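Print this page | E-mail this page

PRESS RELEASE

Dondgate sorting tables return to Fludville with 25 sessions for autumn

Fludville, August 29, 2022 — The Dondgate sorting tables are back, and there are more of them than ever. From September, Cevitz will run 25 free drop-in sessions at the Dondgate rooms in Fludville, where anyone can bring a drawer, a shoebox or a carrier bag full of odds and ends and go home with it in order.

The idea began last winter with one table, a stack of spare plastic bins and an open door. People came with craft supplies, sewing things, picture hooks, half-finished school projects and the contents of that one kitchen drawer that never quite shuts. By the end of the spring the sessions had welcomed 1170 visitors, and the waiting list for a place at a table was long enough that we started planning the autumn programme before the spring one was over.

We are delighted to say that the new programme has room for many more. The number of tables goes up to 4, each with its own set of bins, trays and baskets, and the rooms will stay open an hour longer than they did in spring. Everything on the tables is there to be used, moved about and tried out. If a tray turns out to be the right size for your felt tips, you can take its measurements and look for one like it at home.

How a session works

Every table starts with a mixed lot. It might be crayons still in their boxes, a few hand tools, a tin or a tub, and the small loose pieces that gather at the bottom of every toy box in the country. Visitors spread everything out first. It feels wrong to make more of a mess before making less of one, but it is the part people tell us they enjoy most, and it is where forgotten things come to light! 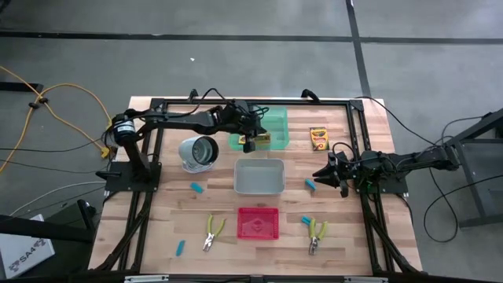 After that comes the choosing. We ask visitors to pick the containers last, once they have seen what they own. A wide, shallow tray suits things you want to see at a glance. A deeper bin is better for bulky items, and a small basket with holes in the sides is hard to beat for bits and pieces that might need a rinse. Colour helps too, especially with children. A child who can't yet read a label will happily learn that crayons live in the green one and tools in the grey one, and will often remind the grown-ups.

Tools get a little extra time in the autumn sessions. Spring visitors asked for this again and again, and many of them were keeping screwdrivers and scissors in the same place as the crayons. There will be a short talk at the start of each session on keeping sharp things apart from everyday things, with ideas for homes where there is only one cupboard to spare.

The Akbulut shelf

New this year is the Akbulut shelf, a lending shelf of 200 bins, baskets, tins and trays in all sorts of sizes. Visitors may borrow up to six items for a month and try them in their own cupboards before spending any money. We think this could save a good many households from the pile of boxes that looked so promising in the shop and then wouldn't fit under the sink. Borrowed items should come back clean and empty, please.

The shelf will also take donations. Plastic tubs with their lids, sturdy baskets and clean tins are all welcome. We can't accept glass, cardboard boxes that have been stored in a damp place, or anything with a cracked rim.

Who can come

The sessions are open to everyone in Fludville and the villages nearby. Children are very welcome with an adult, and several of the afternoon sessions are planned with families in mind. The rooms are step-free, and chairs are available at all the tables for anyone who would like to sort sitting down. There is no need to book for the drop-in sessions, although groups of more than eight should get in touch beforehand so that we can keep a table free.

Please bring no more than you can carry in one trip from the door. Food, medicines and batteries should stay at home. Crayons, pencils, building pieces, string, buttons, tape, hooks, pegs and small tools are all ideal — and if you have nothing that needs sorting, come along anyway and have a go at one of ours.

A full list of dates will be on the noticeboard at Dondgate and at the Cevitz front desk from the first week of September. Journalists who would like to visit a session or spend an hour at a table are very welcome and should contact the Cevitz press desk.

About Cevitz

Cevitz runs free practical sessions for households in Fludville, including mending afternoons, the sorting tables at Dondgate and the Akbulut shelf.

Print this page | E-mail this page

Contact | © 2022 Cevitz. All rights reserved. | Back to top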